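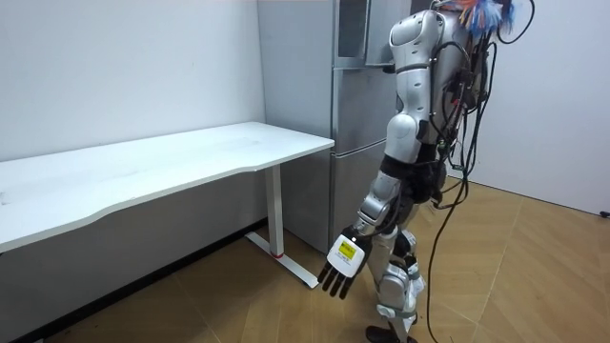
Somebody wrote to the list in August:

> I'll believe in kitchen robots when one of them can put away
> a week's groceries without me standing behind it. Opening
> a fridge is the easy part. Finding room for the milk is
> the job. And what happens when the door swings back?

OK, I'll bite, because I've been chewing on this since I read it!

I think you're right about the milk and wrong about the door. A fridge door is a nasty thing for a machine. The seal grabs, you pull harder, then it lets go all at once and you're holding way too much force with nothing to spend it on. People fix that with their hips and feet without thinking. A two-legged robot reaching up to a high door has to sort out its balance at the same moment (and yes, it's usually trailing a cable or two, so add that to the list of things not to step on).

I kept a little tally for the Kavum chore page, fridges only. 40 tries at opening an upper door, 40 at closing it again. Closing went much better than I'd guessed – only 3 misses. Opening was the mess. I stopped writing down the reasons after a while and just put "seal" over and over.

The Zimemel folks say they've logged 1,106 door pulls on their own setup, but they use one model of fridge and always start from the same spot on the floor, so I don't know how much that tells anybody with a normal kitchen. Aaltonen went the other way and skipped doors completely, open shelves only. Feels like cheating to me, but their shelf stocking is the one thing I've seen that I'd call close to useful.

So, can they do chores yet? One chore, one room, slowly, with a person nearby: sure, sort of. Groceries, no. I'd hand one the towels long before I'd hand it the eggs.

Does anyone still have the Clalow notes on handle grips? My link is dead, and I'd like to try their two-finger hook before I run another batch.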